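Sleep, Noise and the Fourth Floor: What Happened When We Asked a Dormitory to Be Quiet

Final report, Methods in Community Research
Rasmus Sepp and Thenmozhi Kandasamy

1. Where the question came from

Drikasmont Hall has quiet hours from eleven at night. This is printed on a card inside every door, next to the fire exit map, and it gets about as much attention as the fire exit map. Both authors lived in the building last year. One of us slept through most of it. The other one proposed this project.

Our question was simple when we started: does it matter how you ask people to keep the noise down? The housing office had been sending the same email at the start of every term for as long as the office had email. It uses the word "courtesy" four times. We wanted to know if a different message, or a message in a different place, would change how well people said they slept.

We should say early that we didn't measure noise with a proper instrument until the last third of the project. Our adviser asked us about this at the first meeting, at the second meeting, and in the margin of our draft. She was right each time.

2. Background

There is a lot of writing on sleep in college students and most of it agrees that they don't get enough. There is much less on what to do about the person upstairs. The studies we found tend to treat noise as a thing that arrives from outside, like traffic or trains, and the people being studied as its victims. In a dormitory the victims and the traffic are the same people, usually on the same night.

We borrowed our sleep questions from a short survey used in an earlier class project by a group calling itself Clukel, whose report is still on the department shelf. They studied caffeine. Their survey had the great advantage of fitting on one side of a sheet of paper. We changed the wording on two questions and dropped the one on energy drinks, which in hindsight we would have liked to keep.

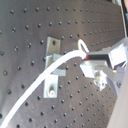
The other thing we borrowed was the idea of a waiting group. Half the floors would get the new messages in the first stretch and the other half would get them later, so that everyone would be treated the same in the end and we would still have something to compare. On paper this is a neat design. It assumes that people on the third floor don't talk to people on the fourth floor, and they do, mostly by shouting up the stairwell after midnight.

3. What we did

The building has eight residential floors. Floors 1, 3, 5 and 7 got the usual email and nothing else. Floors 2, 4, 6 and 8 got the usual email plus our signs. The signs went up in three places: by the elevator, inside the kitchen, and on the back of the bathroom door, where a person has time to read.

We wrote three versions. The first was a plain rule ("Quiet hours start at 11"). The second gave a reason ("Your neighbor has an 8 a.m. lab"). The third was a statement about what other people did ("Most people on this floor are quiet after 11"). The third version has a lot of support in the research. It also has to be true, and on the fourth floor we weren't sure that it was. We put it up anyway, and someone corrected it in marker within two days.

Surveys were left in mailboxes and collected in a box at the front desk. We printed 400 for the first round, which was more than we needed, and the leftovers became scratch paper for the rest of the year. Much of this report was outlined on the backs of them.

Over the whole project we got back 974 usable surveys. A survey was usable if the person had answered the sleep questions and had not drawn on them. We had to soften the second part of that rule after the first batch.

4. The diary group

We also asked for people willing to keep a written sleep diary for two weeks in exchange for a coffee card from Pustness, the cafe across the road. Plenty signed up, and plenty stopped on the third morning. The diaries that did get finished are the best material we have. One resident wrote down every sound she heard after midnight, with guesses as to the cause. "Chair. Chair. Laughing. Chair." She had the room under the study lounge, and by the end of the second week she could tell by the scrape which chair it was.

Another diary blamed nearly everything on the heating. We were ready to set this aside until three other people on the same side of the building said the same thing without being asked. The pipes on that side knock when the heat comes on at five in the morning. Our signs had no effect on the pipes.

5. Results

Residents on the floors with signs rated their sleep a little better than residents on the floors without. The difference was small, and in the second round, when everyone had signs, it went away in the direction you would hope for on two floors and the direction you would not on one. That was the fourth. We have looked at the fourth floor numbers many times.

Of the three messages, the one that gave a reason did best. People remembered it. Several wrote on their surveys that they wanted to know who had the 8 a.m. lab, and one apologized to that person directly and asked us to pass it on. The plain rule did about as well as no sign at all. The message about what most people do came last, which goes against nearly everything we read, and we suspect the marker had something to do with it.

Where the sign was placed mattered more than we had planned for. Almost everyone who remembered a sign remembered the one on the bathroom door. Hardly any mentioned the elevator. We had spent the most time on the elevator one. It had a border.

When we finally borrowed a sound meter, in the last third of the project, we ran it in the hallways and ended up with 3,266 readings. They show that the hallways get quieter after one in the morning. They can't say much on the signs, as we had no readings from before the signs went up. See the first section, and our adviser's margin notes. 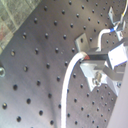

6. Limits and Things We Would Do Differently

The biggest problem is that people chose to answer. A resident who sleeps badly has a strong interest in a survey on sleep, and a resident who is the reason for it may have less. We tried to get around this by going door to door on two floors. It raised the number of surveys and lowered our popularity.

Second, our knocking was itself noise. A resident on the sixth floor pointed this out through the door.

Third, the term has a shape. Everyone sleeps worse before exams, and our second round landed just ahead of them. We compared floors inside each round to deal with this, but a floor full of engineering students doesn't have the same exam week as a floor full of music students. Next time we would ask for people's majors. We would also take the sound readings first.

We wanted to use the Hettiarachchi scoring method for the diaries, which one of us had learned in another class, but it needs at least ten complete nights in a row and only a few of our diarists got there. We read the diaries closely and grouped the complaints by hand.

7. Recommendations

We gave the housing office a one-page version of this report in June. It asked them to put a sign with a reason on the back of each bathroom door, to put felt pads on the chairs in the study lounge, and to have someone look at the pipes. The office thanked us by email. The pads are on the chairs now, and the resident in the room below has told us that she can still hear them, but has to try.

Copies of the survey and all three signs are in the appendix. The corrected fourth floor sign is included as we found it, with one word covered.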